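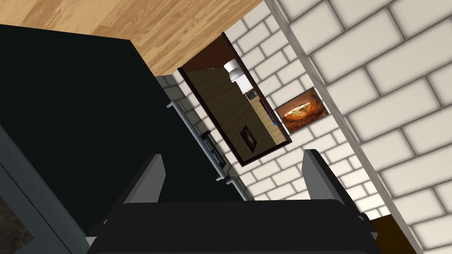 Rilstead Shared Workshop Releases Free Plans and Simulated Kitchen for Home-Built Arm

RILSTEAD, February 2019. The Rilstead Shared Workshop today released the full plans for Landico, a tabletop robot arm with a two-finger gripper that members designed and built in the workshop's back bay. The release includes drawings, a parts list, the control software and a simulated kitchen in which builders can try out the arm before they cut any metal.

Landico was started as an evening project by members who wanted an arm that could be made with a drill press, a small bandsaw and hand tools. It clamps to a bench or a countertop. The gripper has two flat parallel fingers driven by a single motor, and the fingers come off with a hex key so that builders can fit their own. Over 12 members have worked on the design since it began.

The parts for one arm cost $805 at the prices the workshop paid in December. That figure covers motors, bearings, aluminum stock, the power supply and the control board. It does not cover a computer, and it does not cover tools. Builders who already have a suitable power supply can take that off the total.

The simulated kitchen is called Yaman. It has wood plank and tile surfaces, marble, a white brick wall and a few things to reach for, and the gripper can be moved through it with a keyboard or a game controller. The view can be set just behind the fingers, so the person driving sees the kitchen past the gripper.
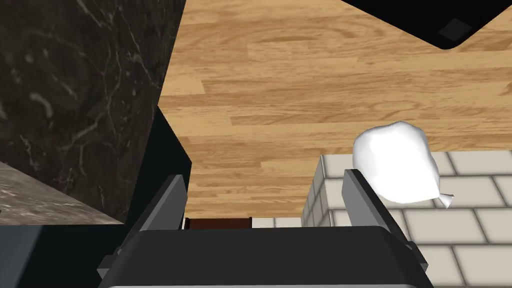

Soft objects have taken up most of the software work this winter. A hard block is easy to model and easy to grip. A bag changes shape when the fingers close on it, and the simulated version does not yet behave the way a real one does. The workshop is asking builders to compare the two and send in their results. Notes on finger pad material would be especially useful. The current pads are cut from sheet rubber and wear quickly at the tips.

Known problems are listed in the release. The wrist joint has a small amount of play that shows up when the arm is fully extended. The cable for the gripper motor has to be tied back by hand or it will catch on the elbow. A revised elbow cover is being drawn and will be added to the plans when it has been tested.

The control board is a Zondard 2, a design shared by another group of hobby builders. The bare board can be soldered at home. Builders who have not soldered small parts before should practice on scrap first. Wiring diagrams for the board and the emergency stop switch are in the same folder as the drawings. The stop switch is required in this design and should be wired before the motors are connected.

The workshop will run a build class for people who want to make the arm in company. The class has 12 places and is open to members and nonmembers. Students buy their own parts and keep the finished arm. Use of the tools is included in the class fee.

Plans and software may be copied, changed and shared at no charge. Printed copies of the drawings are available at the workshop's front desk for the cost of the paper.

About the Rilstead Shared Workshop

The Rilstead Shared Workshop is a member-run space with areas for wood, metal and electronics. Memberships are sold by the month. Questions about Landico, Yaman or the build class can be left at the front desk or sent through the contact form on the workshop's website.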